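4.2 Drying behavior of shared office kitchen boards

The second part of the study looked at what people say they do with a cutting board after they use it, and what they do. These turned out to be separate subjects. Of the 2,000 questionnaires sent to staff at three office sites (Estberg, Overgaard and Zurkton), 806 came back in a form we could read. A further batch came back with coffee on it, which we took as a comment on the length of the questionnaire.

Respondents were asked to choose between four drying methods: upright in a rack, flat on the counter, wiped with a towel, or "other." Upright drying was by far the most popular answer at every site. This is encouraging, as upright drying is what the care leaflets recommend, and puzzling, as the Zurkton kitchen does not own a rack. We went back and checked. There is a place where a rack once stood, marked by four rust spots, and it is possible that respondents were answering in memory of it.

The "other" box drew a wide range of replies. Several people wrote "dishwasher," which every maker of wooden boards forbids and which accounts, we suspect, for most of the splits recorded in Section 3. One person wrote "I leave it for the next team." We have coded this as flat drying. 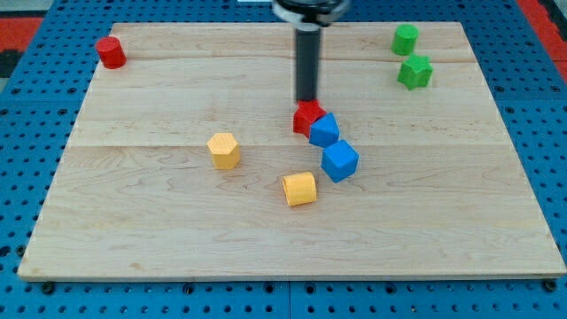 Figure 3. Joined maple board with wavy grain, resting flat on a perforated surface.

Splits along the glue line were the most common form of damage in the boards we collected, followed by cupping, where the board bends across its width until it rocks. A rocking board is a nuisance with a loaf of bread and something worse with an onion. Users tended to blame the wood. The wood, in our view, had been left face down in a puddle since lunch, and would have had a fair complaint of its own if anyone had asked it.

We had expected oiling to make a difference, and for a while it looked as though it might. At the Estberg site each kitchen was given a bottle of mineral oil and a cloth in March, with a short note asking that boards be oiled every 18 days. The interval was chosen to match the cleaning schedule, which we later learned was not being followed either. When we collected the bottles, most were still sealed. One was empty, but the hinges on that floor had become remarkably quiet, and we have left it out of the analysis.

The towel group deserves a word. Those who said they wiped the board dry also reported the fewest problems - no smell, little warping, hardly any stains. It would be pleasant to conclude that wiping works. It may also be that people who wipe boards are the sort of people who do not report problems, and our questionnaire had no way to tell the two apart. A later version, tested on the Voltico survey platform, added a question about smell that named the smell. Reports of it rose at once, including from one kitchen that used only glass boards. The wording is under revision, and the results of that version are kept apart from the totals given in this section.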